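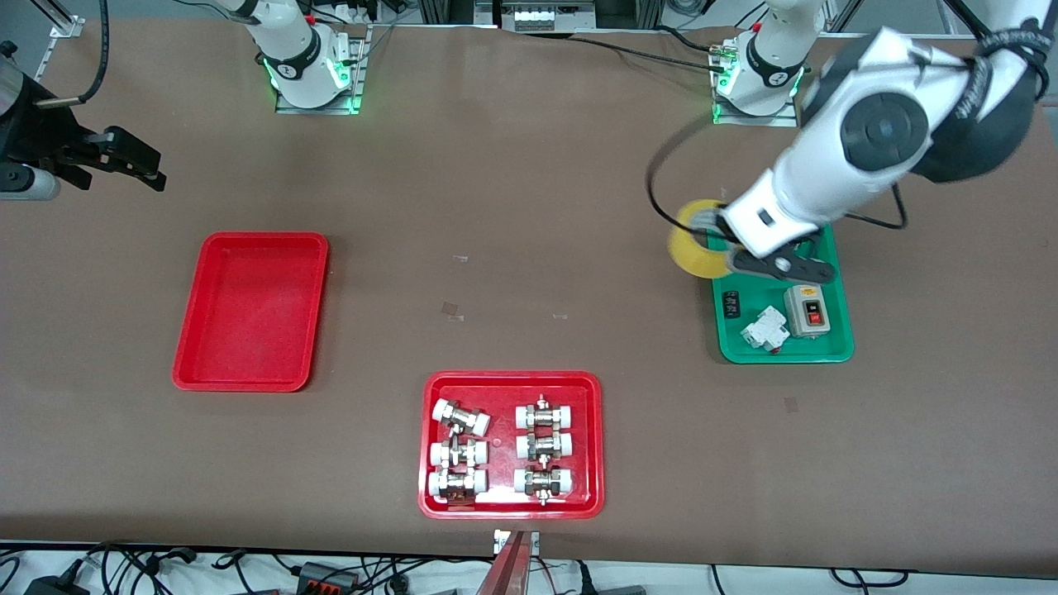 The left arm dropped a part again on Wednesday, and this time I was standing close enough to hear why. There was a small tick from the gripper about a second before the fingers let go. I have been chasing this fault on and off since March, so I am writing it all down in one place, partly for anyone with the same trouble and partly so I stop repeating tests I have already done.

The job is sorting. Two arms share one long table. Mixed bits go in trays, the arms pick them out and put them in other trays, and we change what is in the trays often because the point of the work is to cope with whatever turns up. Pipe fittings, breakers, switch boxes, rolls of tape. The tape was Kiros Ambaye's idea. A roll is awkward to hold because it tips as soon as the fingers are off centre, and he wanted something awkward. The fittings are easier than they look, though the threaded stem catches on its neighbour if two of them are lying close together.

The unit is on the bench at Prarnau, where I do three days a week. The cell software is Kelport, which we have had for a while and mostly get on with.

What happened in March

The first drop was a fitting. The arm had picked it up, moved across, and was over the green tray when the fingers opened. It fell a few centimetres, bounced off the lip and ended up on the mat. The program carried on as if nothing had happened. It went through the motions of placing, went back, and picked up the next one. I put it down to a bad grip and moved on.

The second was a week or so later and the third was the same afternoon as the second. Each time it was the left arm. Each time the log said the grip was good right up to the place command, and each time the place command was logged as a success. That last part bothered me more than the drops did. A dropped fitting costs nothing. A system that says it has put something down when the thing is on the floor is a different sort of problem.

I raised the grip force. It went away for long enough that I thought I had fixed it, and then it came back with a breaker, which hit the table corner first and cracked its case.

What I tried

I will give these in order, including the ones that were a waste of time.

Grip force, as above. It made no difference in the long run and I have since put it back to where it was, as the higher setting was marking the end caps on the fittings.

Finger pads. The old ones were shiny. I fitted new ones on both arms, and ran the left arm on fittings only for a morning. No drops. Ran it again the next day and had two before lunch.

Speed. I slowed the left arm to half and it seemed to help. I now think this was true but for a reason I did not understand at the time.

Swapping the grippers. This is the test I should have done first. I took the gripper off the left arm and put it on the right, and the right one on the left. If the gripper was bad the fault would move with it. It stayed on the left. So it was something in the arm, the cable, the controller or the program, and I had spent a lot of time on pads and force settings for nothing.

Swapping the programs. The right arm ran the left arm's routine, mirrored, for 200 picks with no drops. The left arm ran the right arm's routine and dropped one at pick 30. That ruled out the program as far as I was concerned.

By then it was summer and other work got in the way. The left arm was put on light duty and people got used to picking things up off the mat. I don't think that was a good habit for us to have got into, and I will come back to it.

The cable

The gripper cable on each arm runs outside the links and loops back with some slack, so that the wrist can turn. On the left arm the slack loop is wide. It was set up like that when we had a different tray layout and the arm had to reach further round. With the present layout the wrist comes down lower and turns more, and at the far end of the turn the loop gets pulled tight where it goes into the sleeve.

I had looked at the cable before. I had wiggled it with the arm parked and watched the status light, and nothing changed. What I had not done was wiggle it with the wrist turned right round, because with the arm in that position you have to lean over the table to get at it, and I don't lean over the table with the arm powered.

On Wednesday, 11th November, I stood to one side at the back with a clear view of the wrist, outside the guarded area, and had Hậu Lâm run the cycle while I watched. We started the count at zero. At pick 237 I heard the tick, the fingers opened, and a push-button box went down on its face. The wrist was at the far end of its turn.

We stopped, locked off, and did the job properly. With the power off I turned the wrist by hand to the same angle and put a meter on the supply pair. Steady. Then I moved the cable by a finger's width where it enters the sleeve and the reading dropped out and came back. I could do it every time after that.

When I cut the sleeve back, the outer jacket was fine. One of the inner cores had broken inside its insulation, clean through, and the ends were touching most of the time. When the loop pulled tight they came apart for an instant. That was long enough for the gripper to lose power and restart, and when our gripper restarts it opens to find its zero position. That was the tick, and that was the drop.

It also explains the speed. With the arm going slowly the loop swings less at the end of the move, so the ends stayed together more often.

Why the log said everything was fine

This took another day. The gripper restarts quickly, and once it is up again it reports itself ready. Our routine checked for a grip after the pick and then did not ask again until it had opened the fingers at the other end. What it asked at that point was whether the fingers were open. They were. They had been open for the whole second half of the journey.

I wrote that check. It was a quick one to get us going in the first week and I meant to do it again properly. Kelport will tell you if a device has restarted, but you have to be listening for it, and we had that message filtered out along with a lot of start-up chatter.

It now does the following. The grip is checked all through the move, and if the finger position changes by more than a small amount the arm stops where it is. A gripper restart during a cycle stops both arms and needs someone to clear it by hand. The place step checks that something was being held just before the fingers opened. It makes each cycle a touch slower and I am not going to try to win that back.

The safety side

Nothing we handle on this table is heavy and nobody was hurt. I still wrote it up as a near miss and Hậu agreed with that. The gripper opens by itself when it loses power. On a table of fittings that means a rattle and a bit of swearing. The same gripper on the same arm was down to be used for the Salgado job in the new year, which is a good deal heavier and has people loading trays at one end. I have asked for that one to have a gripper that stays shut when the power goes, and until it does the job is on hold.

The other part is what I said about habits. Since the summer we had been reaching in to get dropped parts off the mat. The arms are slow enough and they do stop on contact, and the rule was always to pause first, but I am fairly sure we did not pause every time. I know I did not. A fault that makes you put your hand in the working area ten times a day should be treated as a serious one, however small each drop is. The rule now is that if a part goes down, the cell is stopped and the drop is written in the book before it is picked up.

What is left to do

The left arm has a temporary cable on it, routed shorter, with the sleeve moved back so that it does not end at the bend. The new ones are on order from Punness, in the type meant for constant flexing. The one that failed was ordinary cable. I have checked the drawing and it does say flex-rated, so somebody used what was on the shelf, and it may well have been me.

The right arm has the same ordinary cable and less of a bend. It is getting a new one too.

Kiros has asked for a tape and fittings run over a full day once the proper cables are in. If it drops anything I will add a note underneath with the pick number and the wrist angle.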